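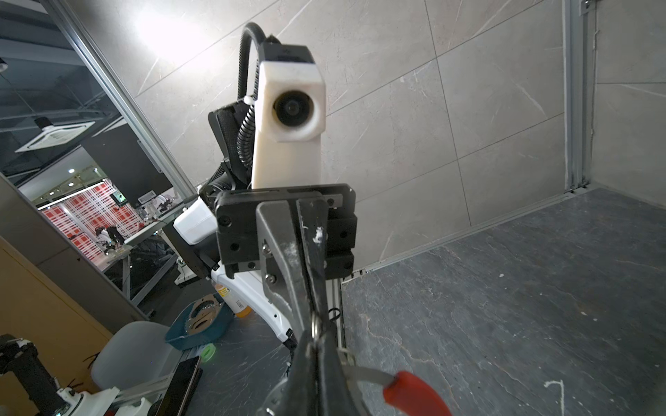

4. Privacy settings for connected apps

When you sign in to another app with your Nurnix account, the app asks for some of your profile data. In this section you choose what each app can receive. You need Nurnix version 6 or later, on a phone or in a browser.

4.1 Check which apps are connected

1. Open Nurnix and tap your initials in the top corner.
2. Select Account, then Connected apps. The list shows every app which has access to your account, with the newest on top.
3. Tap the name of an app to see its permissions. Permissions with a lock sign are required by the app and can't be switched off one by one.

Note: Apps made by Waredia are shown together as one entry. If you remove this entry, you are signed out from all of them.

4.2 Limit the data of one app

1. In the list of connected apps, tap the app.
2. Switch off the items you do not want to share. Contacts, birthday and location are separate items.
3. Tap Save. The app may ask you to sign in again.
4. If the app needs an e-mail address, choose Use a relay address. Nurnix then makes an address for this app only and forwards the messages to your normal mailbox.

Note: A relay address can receive up to 70 messages per day. Messages over this limit are held and delivered on the next day.

4.3 Remove an app

1. Tap the app and select Remove access.
2. Enter your password, or the code from your second device.
3. Wait until the word Removed appears next to the name. Please do not close the page before this.

Caution: Removing access does not delete the data that the app has already received. For deletion, write to the maker of the app. The contact address is found under App details.

Caution: If you created your account in the other app by signing in with Nurnix, first set a password in that app. Otherwise you may lose the entrance to it.

4.4 Accounts managed by an organization

If your account was given to you by a school or a company, some switches are gray. They are set by your administrator. Users of the Duangkaew and Gendthorpe servers find the name of their administrator under Account, Help.

A change made by the administrator can take 2 hours until it is visible on your device. To see it earlier, sign out and sign in again.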